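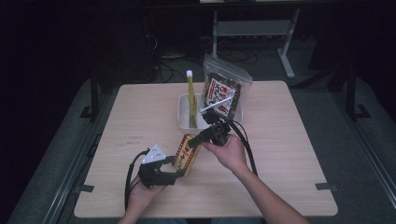 How often do hand-held grippers need their jaws checked?

Every morning before the first run, and again if one gets dropped. It takes a few minutes per pair once you know what you're feeling for.

I've had the Drikasar pair on our cell at Brascombe since September, and I'm mostly a fan! The handles suit my small hands, the jaws close evenly, and after 140 hours of handling boxes and bags I've only replaced one set of pads. That was a fiddly job the first time (the screws are tiny and the pad wants to spring out at you), but I can do it now while the kettle boils.

Cables are my gripe. They leave the back of the handle at an awkward angle, and if you don't give them a decent loop they tug at your wrist all day. Inna Semeniuk showed me how she dresses hers, with plenty of slack on the outside of each arm, and my shoulders have thanked her ever since. I check the plugs whenever I check the jaws, too.

The marker plates on top are good and stiff. Don't wipe them with anything harsh – I dulled one with bench cleaner and had to order another, $59 plus shipping. A dry microfibre cloth is plenty. If a plate gets knocked, redo the calibration straight away, even when it looks fine to you.

The manual is thin, and the colour diagrams are so small I ended up enlarging the jaw page and sticking it on the wall.

We paid $428 for the pair with spare pads. I'd buy them again, but I'd order extra screws with them.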